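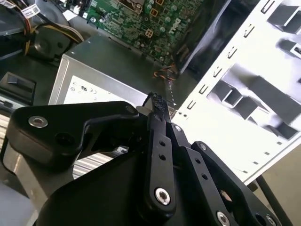 Old desktop shuts off after a few minutes, is it worth fixing?
Posted by Efua Agbenyega, 08/12/2022

Hello all, I hope somebody kind can steer me right. I have a desktop PC that was built for me by a little shop called Friesen, and it has been a good old thing, but since July it shuts itself off after ten minutes or so of anything heavier than email. I ran one of those free temperature programs and it showed 84 degrees Celsius right before it quit. The shop has closed, and the other place in town wants 200 dollars just to look at it – more than I'd like to spend on a maybe. All my recipes and family letters are on there. Where would you start?

Songül Tuncer
Hi Efua! Before anything else, copy those letters and recipes onto a USB stick, in short sessions if you have to. Then unplug the machine, take the side off and look at the fins under the processor fan. Mine had a gray felt blanket in there, and I vacuum every week! Hold the fan still with a finger and use short puffs of canned air. If it still gets hot, the paste between the processor and the cooler has probably dried out, and a small tube is cheap. Do look up your exact cooler first, they all come off differently. And if the fan isn't turning at all, swap the fan and leave the rest alone. Mine has run for around 1,000 hours since I did it – I was so nervous and it took me one evening, tea included.

Bullow
could be the power supply too. mine did that

Plostiletti
Second the backup. Also check it isn't pushed up against a wall or sitting on carpet.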